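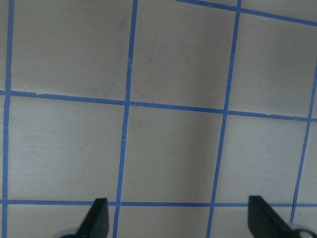

Figure 3. Work surface with the tape grid, from the wrist camera.

3.2 Equipment costs and purchase order

The second budget was drawn up after the first quotes came back higher than the grant allowed. Prata and Cardoso had planned for two identical stations, each with an arm, a gripper, a wrist camera and a machined table with a dowel-hole pattern. The table was the item we questioned first. A hole pattern gives repeatable positions, but it also fixes the spacing at the time of purchase, and the quote from Kälin carried a delivery time that ran past the end of the pilot. We replaced it with a plain light surface and marked the cells with blue tape (Figure 3). The lines are not perfectly even, and small waves can be seen in one of the strips that run across the surface. For placing objects by hand at the start of a trial this was good enough, and the layout can be changed in an afternoon.

Money released by this change went to the gripper. Salgado had asked for spare fingers in the first budget and they had been struck out. In the pilot, finger wear was the most common cause of lost time, and each replacement had to be ordered singly with its own shipping charge. The revised plan lists 17 spare pairs, bought in one order from Varkance, and a small allowance for fasteners. We did not budget for a second type of gripper. A wider one was tried on loan from Clurkar, but it hid too much of the surface from the wrist camera when open.

Tape is listed as a running cost. It is cheap, but it has to be replaced when it lifts, and the labor is easy to leave out. Bastos kept a log during the pilot and charged the re-taping hours to maintenance -- we recommend the same to other groups, as these hours otherwise end up under operator time and make each trial look more expensive than it is.

Of the full equipment budget, 76 percent was committed before the first station was running. In hindsight this was too much. Two items bought early, a light enclosure and a second controller, were still unused when the pilot ended in February. The plan for the Usemmont site therefore splits the purchase into two stages. Stage one covers a single arm, its gripper, the wrist camera and the surface. Stage two is released only when that station has completed 100 trials without a hardware fault that stops work.

Correia has pointed out that staged buying gives up the discount on a paired order. We accept this. The discount offered was smaller than the price of the unused controller, and the second station can then be ordered with whatever changes the first one shows to be needed.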